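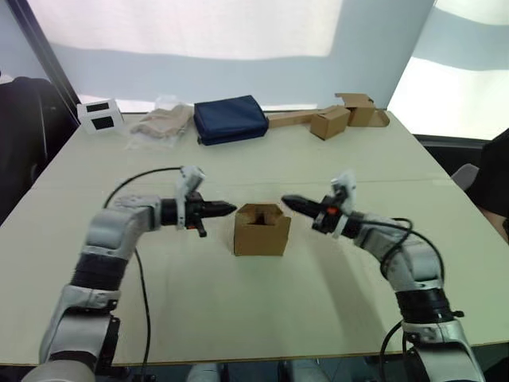
Kassa cable sleeve kit: a long-term review

214 shares | 24 comments

I've been looking after a two-arm cell for a while now, and most of my repair time used to go into one dumb thing: the wrist cables. Ours run from the gripper in a wide loop and then down along the arm, and every so often a loop would snag or a connector would start dropping out in the middle of a box-handling job. So when the Kassa sleeve kit from Pladach landed on my bench in January, I was ready to like it. And I do, a lot!

You get split sleeve in two widths, 24 soft clips, a pack of hook-and-loop ties and a little gauge card for setting the loop size at each joint. I love that card. Hold it against the elbow, bend the arm to its tightest pose, and trim the slack until the cable just clears the edge. I did one arm in a morning (coffee included) and the second one went faster.

I left the wrist loops generous on purpose. Both grippers have a bracket standing up behind the fingers, and a tight cable will rub on it as soon as the wrist rolls. For the first runs I kept the speed low, put a small cardboard box in the middle of the table and had the two grippers come in at it from either side, over and over, while I watched the cables and ignored the box. Great test, costs nothing.

After 752 hours on the counter I've replaced two clips and zero cables. The sleeve wipes clean and opens along its whole length, so checking a connector takes a minute — no more cutting zip ties with a blade next to a signal wire.

Gripes? The clips come in black only, which makes them hard to spot against a black joint band. The instructions say to recheck the slack every 1000 hours, and I'd do it every 100 until you trust your loops. The Mellora kit is cheaper, but its sleeve is stiffer and I had trouble getting it around the elbow.

I've already ordered a second set for the spare arms.

Likes (100) | Share | Leave a comment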